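Visite de l'atelier Aguiar : une matinée au milieu du linge
27 mars 2023
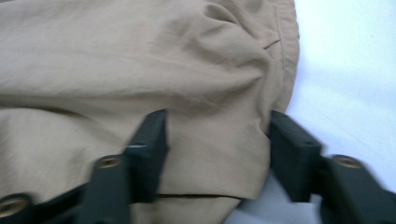
Tissu beige sur fond blanc, avec ses plis, sa couture et son ourlet.

On avait rendez-vous à neuf heures devant la grille, à Jurnton, et j'étais en avance tellement j'avais envie de voir ça. Aguiar remet en état des vêtements de travail et des vêtements de seconde main : tri, lavage, reprise, pliage. Sur le papier ce n'est pas très excitant, et pourtant j'y serais restée la journée entière !

Marlene Damasceno nous a pris en charge dès l'entrée. Le tri d'abord : 2 086 pièces reçues la semaine précédente, dans des sacs fermés, qu'il faut ouvrir un par un. Ensuite la laverie (un bruit terrible, on se parle par gestes), puis la salle que j'attendais, celle du pliage.

J'ai adoré cette salle. Les beiges surtout, qui ne sont jamais le même beige : sable quand la lumière tombe dessus, presque taupe au fond des plis. Rosimeire Bittencourt, qui plie depuis des années, nous a montré sa méthode pour les pantalons. On cherche la couture avec les doigts, on la suit jusqu'à l'ourlet, on pose les deux jambes l'une sur l'autre et on lisse du plat de la main, du haut vers le bas. Elle met quelques secondes. Moi, à mon troisième essai, j'avais encore une jambe plus longue que l'autre, et elle a tout défait en riant pour me faire recommencer.

Les ourlets se vérifient au passage. Un fil qui part, et la pièce file à la reprise, dans les bacs Rodik, au fond du couloir. Le reste monte au stock par paquets de 100.

Petit regret : la réserve Clolter était fermée, on n'a vu que la porte. Prévoyez aussi des chaussures plates, le sol de la laverie glisse.

Prochaine visite en septembre, sur inscription à l'accueil. J'y retourne, et cette fois je plie droit !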